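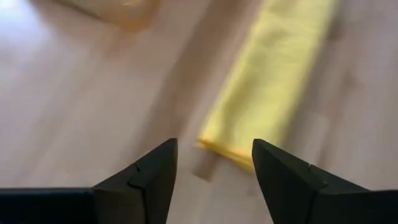

Two black tips, a little apart.

The Gauge at Nelby

Last updated June 16, 2026

The Bridge

My father read the river gauge at Nelby every morning, and when his hip got bad I read it for him. The gauge was a white board bolted to the second pier of the bridge, marked in feet and tenths. You stood at the rail on the upstream side, leaned out, and looked down. Then you went home and wrote the number in the book.

I was 34 and had moved back into my old room after my marriage ended. I told people it was for my father's sake. He told people it was for mine.

The Rultis Water District paid him 14 dollars a month for this, and had paid him that since before I was born. The check came in a brown envelope with a blank form for the next month. He filled in the form from the book, in ink, and mailed it back. I had offered to do it by email. He said there was no place on the form for email.

The first week I went, I brought back a number and he looked at it for a while.

"Six point what?" he said.

"Just six."

"It's never just six. Go back and look."

I went back and looked. It was a cold morning and there was a skin of ice out from the bank. The water slapped up and down against the board, so that it was at six and then a bit over six and then six again. I waited until I had seen it do this many times, and I picked the middle. I told him six point one.

"Good," he said, and wrote it down.

The books were in the hall closet, under the coats. They were green account books from the stationer in Horrocks, which had closed, and he had bought up what was left when it did. My grandmother had kept the gauge before him. Her books were there too, with her tall handwriting, and sometimes there was a note beside the number. Ice. Heron. Dead calf on sandbar. My father did not write notes. He had one column of dates and one column of numbers, and if you opened any of his books anywhere it looked the same.

I read hers in bed that winter. She had missed two mornings in all her years, and both of them were filled in later with a pencil dash. One was the day my father was born. I couldn't find out what the other one was. I asked him and he said he supposed she had been sick. I said she would have gone sick. He thought about it and said that was true.

In February it rained on the snow. It rained for most of a week, warm, and you could hear the ditches running at night. The gauge went to eight and then nine point four. My father had me read it in the morning and again before supper, though they only wanted the morning. He wrote the second number in the margin, small.

"What does the District do with these?" I asked him.

"Puts them with the others."

"But do they look at them?"

"I expect somebody looks at them."

He was at the kitchen table with his leg up on the other chair. He had the radio on low. The radio said the river was high at Grollalell and going higher, and that was upstream of us by half a day. He got out the old books and found the last time it had been over 11 at the bridge. It had been in my grandmother's time, and her note said, Moved hens.

We didn't have hens. We moved the freezer instead. It was in the back porch, which was the low end of the house, and it took me most of the afternoon, because he would not let me unplug it until the last minute and then he wanted it plugged in again before I had it where it was going. I ran a cord through the kitchen window. He told me how to do every part of it from his chair, and he was right about most of it, and I did not say so.

That night I slept in my clothes. Sometime after midnight I heard his cane in the hall and got up. He had his coat on over his pajamas.

"You're not going," I said.

"I want to know what it's at."

"I'll go."

"You won't be able to see it. You have to hold the light out and down. You have to hang it on a string or you get the glare."

"Then I'll hang it on a string."

He stood there and I could see him work it over. Then he took the flashlight out of his coat pocket and it already had the string tied to it.

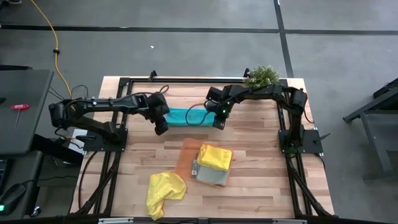 The Reading

It had quit raining. The road down to the bridge was wet and there was fog in the low places. I could hear the river from the mailbox, and I had never heard it from there before. It was a flat sound with no splash in it.

There was a county truck parked across the near end of the bridge with its yellow light going around. A young man sat in it with the window down, eating crackers. He said the bridge was closed.

"I'm only going out to the second pier," I said.

"It's closed to everybody."

"I have to read the gauge."

He didn't know what the gauge was. I told him about the board and the District and the form. It took some time and I could hear how it sounded. He asked whether they didn't have something electric for that. I said I didn't know. He asked what would happen if it didn't get read tonight, and I said nothing would happen, it wasn't even the right time for it, they only took the morning number.

He ate another cracker.

"Who's it for, then?" he said.

"My father."

He got out and walked with me. He made me wear his vest, and he kept hold of the back of it while I leaned out over the rail and let the flashlight down. The string was the right length. My father had measured it, I suppose, or had used it before. The light hung just above the water and turned a little, and the board came up white every time the beam went past it.

The river was brown and went by very fast with a smooth top. A fence post came down with its wire still on it and went under us. I felt it touch the pier through my shoes.

"What's it say?" the young man asked.

"Wait," I said.

I watched it come up and go down. I took the middle.

"Eleven point seven," I said.

"Is that bad?"

"It's the highest there is. In the books, anyhow."

He said it out loud, eleven point seven, and then he asked if he could look. I took hold of the back of his jacket and he leaned out. He stayed there longer than I had. When he stood up straight he said his grandparents' place was on the flats at Horrocks, and how far was it from where the water would be there. I told him I didn't know how the numbers went at Horrocks. They had their own gauge, or they used to. He went back to the truck and got on the radio, and I heard him give our number to someone and then spell Nelby.

My father was in the kitchen with the lamp on and the book open. He had drawn the line for the new day already. I told him the number and he put down his pen and then picked it up again.

"You took the middle?"

"Yes."

"How many times did you see it?"

"A lot of times."

He wrote it in the margin, small like the others. I made toast and we sat up. The water came into the yard and as far as the bottom porch step, and by the time it was light it had left a line of sticks and corn stubble on the grass and gone back a foot or so. I went down and did the morning reading. It was eleven point two. The truck was gone and there was just a sawhorse across the road.

The District

The letter came in spring with the check. It was addressed to the Observer, Nelby Bridge. It said the District was putting in an automatic station at the bridge and would no longer require daily readings, and it thanked the Observer for the service. There was a paragraph about the records. They had their own copy of every form, it said, but if the Observer held any original books they would be glad to have them for the office in Rultis, where they would be kept dry.

He read it twice and gave it to me.

"Well, they did look at them," he said.

A crew came and put a gray box on the rail with a pipe running down into the river. They left the board where it was. One of them told me you could see the number on a phone now, any hour, and she showed me. It said three point two six. I hadn't known you could have a second number after the point. I leaned out and looked at the board myself, and I would have called it three point three.

I told my father. I thought he would be interested in the second number, or that it would make him angry, but he only asked what I would have called it.

We packed the books in apple boxes. There were more than I had thought, since my grandmother had an aunt's books under hers, and the whole run came to over 100 years. He let me drive them to Rultis. He kept back one book, the one he was in the middle of, and he kept back the box of blank ones too.

Before we taped up the last carton I looked again for the morning my grandmother missed. It was in April, and the river had been at four point nothing the day before and four point one the day after. No ice, no heron. My father was holding the tape.

"She might have just not gone," he said.

His hip was done in May and it went fine. They had him walking the hall the same day, and a month later he could get as far as the mailbox, and then as far as the bridge if we stopped once. I went along the first few mornings. After that I stayed in bed and heard the door, and later the door again, and the chair being pulled out from the kitchen table.

I found an apartment in Horrocks, up the hill. When I came by to get my things the green book was on the table and I opened it to see where he was. He had the date and the number, and the date and the number, straight down the page. Next to the day before, he had written something. I had to turn it toward the window to read it. It said, Daughter moving. Clear.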